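Notebook - table power, bench room
July, started 9:40

Purpose: sort out what is plugged into what on the white table before the Willia units move over. Two trips on the Stenlow breaker since the last entry, both with the table strip loaded.

Method. Strip stays on the table, near edge, so the outlets can be reached from the standing side. Left end first, one plug at a time, pressing down on the strip while pulling. Outlets on this strip are tight and the body lifts if it is not held. The black plugs at the left end stay in until their loads are identified. White plug next to them handled separately. 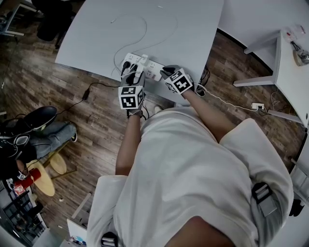
Beathag Gillies asks whether the strip should be on the table at all, given that every cord then has to hang over an edge, and would prefer it screwed to the underside. Noted. Screws are fine once the layout is fixed, which it isn't.

Loads, from the rating labels:
Trummer charger - 60 W
Clistari heater - 800 W
everything on together, both tables - 1169 W

Strip is marked 2000 W max, so the total is inside the rating. The trips are more likely the heater starting on the same circuit as next door. To be checked with the heater on its own outlet.

Cord routing. White cable on the tabletop has far too much slack. Coil and tie, leave enough to reach the far corner. The cord to the floor outlet crosses a walkway and needs a cover strip. Calum MacLeish has a length of the gray rubber type left over, not measured yet.

Also looked at going overhead. There are conduits and pipes along the ceiling already, and a drop from there would clear the floor completely. Ceiling is white and so are the walls, so white trunking if we do it. Ladder is against the wall. The long gray ledge on the back wall is the other candidate - lower, easier to get at, longer run.
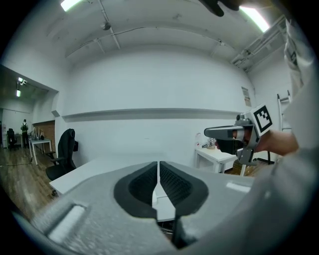
Open items

1. Heater alone on one outlet, log any trip with the time.
2. Label both ends of every black cord.
3. Cover strip for the floor cord.
4. Ask building services who owns the ceiling conduits.
5. Strip position, see Beathag's remark.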